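Toltent Gripper Comparison: Frequently Asked Questions

What are you comparing?
Two-finger grippers on the same arm, with the same small tasks. At the moment we have the Toltent and an older gripper from De Bruijn. The notes are kept by Olaia Iglesias, and Patricio Sarmiento takes care of the arm controller.

What is the task?
A marker and a black cup. The gripper has to take the marker and put it into the cup. Each gripper makes 20 attempts per session, and we move the cup between attempts.

Which cameras do you use?
One small camera at the wrist and others that look at the table from the room. We record all of them at 600 frames per attempt.
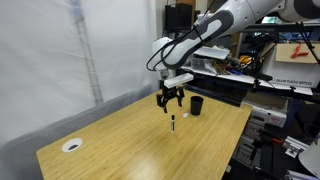
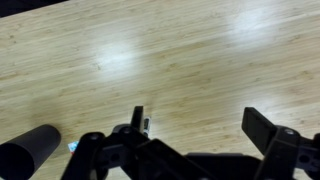
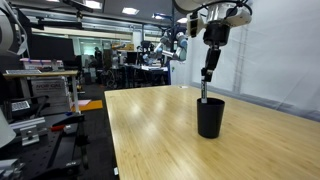 Why do you keep the wrist view if the fingers cover so much of it?
We asked ourselves the same question in April. The room cameras show well where the arm is, but they are weak for the last part before the fingers close. For this part the wrist view is still the better one, also when there is glare from the table.

Do you change the controller settings between grippers?
Only the closing force and the tool length. The speed of the arm stays the same. If you see a different speed in the log, please write to Patricio, it is a mistake.

How many attempts do you have until now?
408 in total. From these we removed 18 where the recording was not complete.

Can I send my own gripper to Tulloldale?
Yes, if it fits our mount or you send an adapter with it. Please include the drawing and the cable pinout. We return it after the sessions, and you receive all the recordings of your gripper.

Will you test the Sutiseck fingers too?
They are ordered. We will add them to the table of results when we have one full session with them.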